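About Prirnosel

Prirnosel handles the parts of a car that people only notice once they've come off. Wheel covers, plastic trim, curved panels, the pieces that go bouncing into a ditch on the way to your sister's wedding. We opened in January with 3 tables and a strong opinion about retaining clips. The opinion has held up better than one of the tables.

The company name doesn't mean anything. We were going to be called Clondum, but everyone who heard it said it sounded like something you'd see a doctor for. 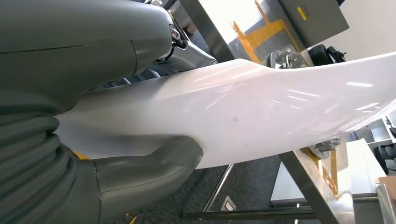
Janevski

Glossy white panels are the divas of the business. Every overhead light leaves a streak on them, and so does every thumb. A small dark spot in the middle of a white curve can be dirt, a shadow or a reason to start over, and we have spent entire lunches on the question. Gray panels get no such attention and have never complained.

Our price list covers 158 parts. It used to cover more, until we admitted that 17 of them were the same bracket. If yours isn't listed, send us a photo with something next to it for size. A coin is fine. A dog is less fine, as dogs vary.

How we work

We like a steel table and yellow tape. The tape marks who goes where: a big rectangle for one job, a smaller one beside it for another. It is the cheapest management system we've ever bought and the only one people follow.
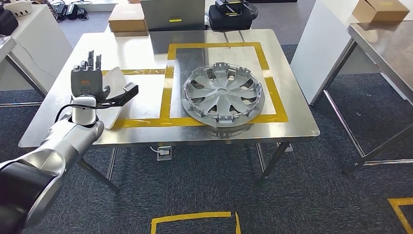
Janevski

Hubcaps go face up in the big rectangle, clips standing around the rim where you can get a look at them. Clips are most of what we talk about here. A cover with handsome spokes and one bad clip is a frisbee with a short future. Panels get stood on edge when we want to see the curve, and laid down when we've seen enough of it.

The carpet tiles came with the lease. We would not have picked carpet. It does hide a dropped clip beautifully, and we keep a magnet on a stick that is no help at all with plastic.

Jiltau is our other room, down the hall, where the boxes live. Collections are from Jiltau, returns come to the main door. Please ring twice.

Page last changed 6/21/22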